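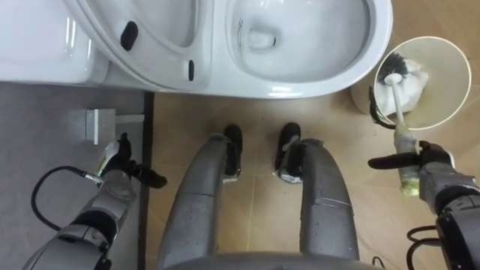
From: Elspeth Rutherford
To: stakwood-players list
Date: 7/8/19
Subject: Re: [stakwood] Handheld version, worth buying twice?

Irina Tănase wrote:

> Hi all, I've been away from the list since April so sorry if this has
> been covered. I have 1,969 turns on my main Stakwood save on PC and
> I'm tempted by the handheld version for the train. Two questions.
> Does the save carry over, and is the text readable? My eyes are not
> what they were when we all played the first Landry game.
>
> Also, did they ever fix the ferry bug at Nemari? I lost a whole
> cargo of salt to it and I'm still sore.
>
> Irina

Irina, welcome back! And 1,969 turns, good grief. I thought I was doing well to get past the second winter.

I've had the handheld version for 10 days now and I love it, so take all this with that in mind.

Saves: yes, they carry over, but only one way. You upload from the PC menu (it's under Profile, not under Save, which took me a whole evening to find) and then pull it down on the handheld. You can't send it back afterward. So what I did was copy my old save first and let the copy go traveling. The big save took a while to load the first time and I was sure it had frozen. Leave it alone and go make tea.

Text: much better than I was afraid of. There are 3 sizes, and the largest one is bigger than anything on the PC. The trade ledger does get cramped at that size – you end up scrolling sideways to see the prices at Solivitz – but the letters and the event cards are lovely and clear. The map labels don't change size at all. I hope that gets patched, although I know where everything is by now and I bet you do too.

The ferry bug is fixed! I sent a boat over with 400 barrels on board, just to see, and every one of them showed up in the Nemari warehouse the next morning. If your cargo went missing under the old version it won't come back, I'm afraid. I'd start a fresh salt run in the fall when the price climbs again.

What I didn't expect to enjoy so much is the short session mode. It lets you play one town's week and then stop, and it writes you a little note about what you were in the middle of. Mine said "You were about to argue with the miller." I was, too! It's perfect for a train ride, and it has me looking after the small towns I always used to ignore. Solivitz has a proper market square now and I'm prouder of it than of anything in my old capital.

Battery is fine with the brightness down. Sound is good through headphones, and they kept the rain.

Is it worth paying twice? For me, yes, easily. If you only want it for the one commute, maybe wait for a sale, but I don't think you'd be sorry either way.

Does anyone else have the co-op working between two handhelds? My sister and I can see each other's towns but the trade offers never arrive. We're both on the newest patch and we've both tried restarting. I'd be so happy to sell her some of this salt.

Elspeth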